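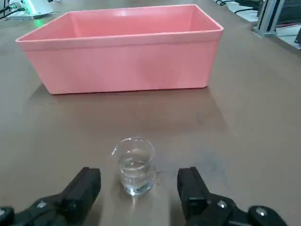 Pink plastic bin on a brown tabletop.

Film 391: Dialogue and Memory
Week 4 handout - Why do we remember the line?
Instructor: Jolien Van Wijk

Welcome back, everyone! Last week we got through camera movement, and this week we get to my favorite topic in the whole course, which is movie talk. Courtroom talk in particular, because a trial picture has almost nothing else to work with. People sit in a room and speak, and somehow we're on the edge of our seats!

Our main film is The Caren Verdict, with the opening half hour of Dornomum as a companion piece. Please watch both before class. Dornomum is slow for a while, but stay with it - the cross-examination is wonderful.

Terms to know

Button: the last line before a cut. Listen for how often it is shorter than everything around it.
Callback: a line heard early that returns with a new meaning. The landlady's "I only swept the stairs" comes back 30 minutes later and lands like a brick.
Overlap: two actors talking at once. Mark who wins, and whether you can still follow both of them.
Plant: a fact dropped into small talk so that it's ready when the lawyer needs it.

Things to listen for

The defense lawyer, Safavi, hardly ever asks a real question in the first act. He makes statements and lets his voice rise at the end. Then compare the closing speech, where he asks question after question and waits after each one (those pauses are so good, play them loud). When does the change begin? I have my own answer, but I've heard better ones from students and I'd love to hear yours.

Also notice the judge. She has very few lines and most of them are about the clock.

For class

Pick one exchange of no more than 3 lines and type it out exactly as spoken, with the "ums" left in. Read it aloud to a friend who hasn't seen the film and write down what they think is going on. Bring both pages.

Next week: Vornovine, and silence. Bring headphones!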